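Product Review: Karnier Table Linen Range
Mandamstead Residential College, Dining Services
Wednesday, January 7, 2026

Dining Services was asked to review the Karnier range of cloth placemats as a replacement for the vinyl mats now used in the main hall. The College bought 200 mats for the trial, which began in May and was overseen by Chantelle Lekota. The total cost, including delivery, was $2255. Funding came from the furnishings budget.

The mats arrived flat, in bundles, with a care label sewn into one corner. Staff found the label stiff and inclined to curl after washing. The supplier, Mandthorpe, has been told of this and has offered unlabeled stock for future orders.

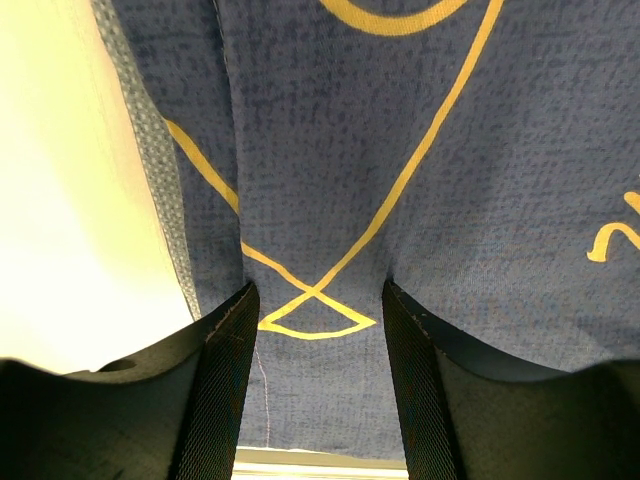 Color was the subject of more comment than any other feature. The range is sold in cream, rust and blue, and the trial order was divided among the three. Cream showed tea and gravy stains after the first week and is not recommended for daily use. Rust held up well but was thought too dark for the north end of the hall. The blue cloth was preferred by most residents who returned a comment card, and it hid ordinary marks between washes. Any further order should be placed in that color alone.

Laundering was carried out in house under Hideaki Fukuda. The mats were washed at 30 degrees Celsius and line dried. Shrinkage was slight across the width and more noticeable along the length, so that a mat washed many times no longer matches a new one beside it. Ironing restores the shape in part. Kitchen staff would prefer not to iron, and the College should consider whether a small difference in size is acceptable at informal meals.

In service, the cloth is quieter than vinyl when plates are set down. Jasper Mertens, who supervises the evening sitting, reported that glasses stood firmly on it. Spills are a weakness. Liquid passes through to the table if it is not wiped up promptly, and the older tables will need a fresh coat of varnish before the mats are used on them. 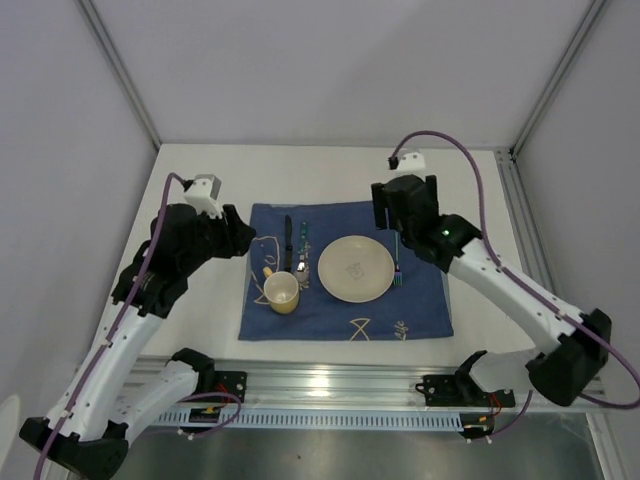

Storage requires some planning. Folded mats take up more room than the vinyl ones and keep a crease if left under weight. Two shelves in the linen room have been cleared for the purpose.

The range is recommended for the main hall at dinner and on formal occasions. Vinyl mats should be kept for breakfast. Rating: 2 stars out of 3. Questions about reordering should be sent to Marlene Bélanger in Purchasing.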